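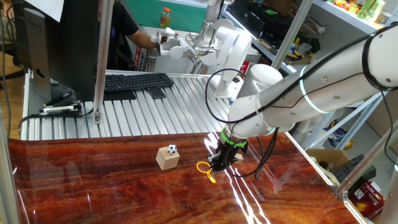 Clenelon tabletop set: read this before you train on it

Hi! I'm Maite Quintana, I look after this dataset, and most of this README is about the fault that cost us 900 episodes. If you only want the file layout, skip to the end (but please come back up, I mean it).

What's in it

4,000 teleoperated episodes of short pick-and-place tasks. Small stuff on a shiny table: a wooden cube, a mini soccer ball, a yellow ring with a handle, that kind of thing. The arm in front follows, and a person moves the one in the back by hand to lead it. Each episode has fixed camera video, joint positions for both arms, gripper width and a one-line task note.

What went wrong

In June, Lanying Hou was replaying a batch and saw the follower gripper closing before the leader's did. Before! We spent a whole afternoon blaming the video encoder, which was innocent. The real trouble was in our logger, Prustamix. When the follower's controller dropped its connection and came back, Prustamix restarted the clock for that arm and left the other one alone. So every episode after a reconnect had the two arms out of step by as much as 40 frames, and nothing in the log complained.

Why was it dropping in the first place? A worn connector on the follower's signal cable. With the wrist turned far enough one way, the cable pulled tight and the link blinked out for an instant. Mathis Guérin found it by wiggling things, after I had already rewritten half the sync code (thanks, Mathis, I'm only a little bitter).

The safety part

This is the bit I'd like other labs to read. After a reconnect the follower jumped to wherever the leader was at that moment, at full speed. One time it came down hard and dented a block. No one was hurt, but Josiane Royer had been reaching in to reset the objects a few seconds earlier, and we stopped recording for the rest of that week.

What we changed:
- new cable with more slack at the wrist
- after any dropout the follower holds still until the operator presses resume
- resume starts at a slow speed for the first 50 steps
- hands stay off the table unless the follower is paused
- Prustamix now stamps both arms from one clock

What to do with the bad episodes

They're in the folder called desync, kept for anyone studying this sort of failure. Don't mix them into training. We tried fixing the offset after the fact and it worked on some and made others worse, so I gave up.

Layout

clean/ good episodes
desync/ the 900
notes/ task lines and the dropout log
tools/ replay script, needs the Rodell reader

Found another weird one? Send me the episode name and the time in the clip where it goes off.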